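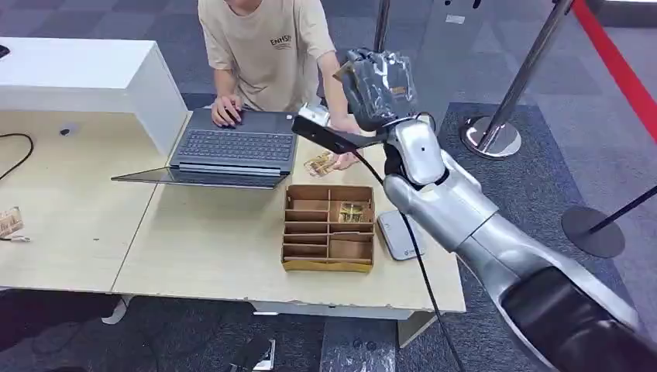 Ulska gripper comparison

The Ulska gripper comparison is a bench trial of robot hands for holding and pointing handheld tools over small packaged goods. It was set up in Udusville by Gert Jacobs and is best known for pitting a gloved, many-fingered hand against a plain two-jaw gripper on the same arm. Results were first posted 2019-04-11 and have been revised since, mostly the tables.

Background

Ulska began as a parts packing project in Ernmont. Small items, foil or clear wrap, sorted by hand into cardboard trays with bays of different size. The early arm had a suction cup. Fine on flat boxes, poor on shiny wrap with creases. Jacobs took over the hand work in January and dropped suction from the list.

Setup

One arm, one desk, one person across from it. The person works the laptop and passes items over by hand. The arm holds a corded handheld device and brings the tip to the item. A divided cardboard organizer sits between them, with narrow slots down one side and larger bays on the other. Cable is left to hang over the front of the desk – a drag load that most bench tests leave out, and the trial counts it as part of the job.

Hands tested

Lekota two-jaw. Flat pads, force set by hand. Strong hold on square handles. On round handles the tool rolls as the wrist turns, and the tip ends up off target.

Lekota five-finger. Worn with a black glove for grip. Slower to close. Holds a rod-shaped tool well at an angle, less well straight down. Fingers wrap the handle so roll is much lower then with the jaws. Glove has to be re-seated after long sessions, a step left out of the first write-up.

A three-finger hand was planned but never mounted. The wrist plate did not match.

Method

Each run starts with the tool already in the hand. The person holds out an item, the arm moves the tip to it, the controller logs the time and the angle error. A run fails if the tool slips, if the tip touches a finger, or if the person has to move to meet it. Blocks of 64 runs per hand, then a swap. 3,354 runs are in the current table, with unfinished blocks left out.

Controllers and cameras

2 controllers were tried. The stock one stops hard at the end of a move and the cable swing shows up in the angle log. The replacement ramps down, less swing, longer cycle. Head camera only for the main table. A wrist camera was tried on the jaws and taken off again – the tool handle blocked most of its veiw.

Results

Five-finger hand ahead on angle error, jaws ahead on cycle time. Cable drag hurt both, the jaws more. Figures for the two controllers are kept in separate tables and should not be pooled.

See also

Cable drag
Tool roll
Wrist plate patterns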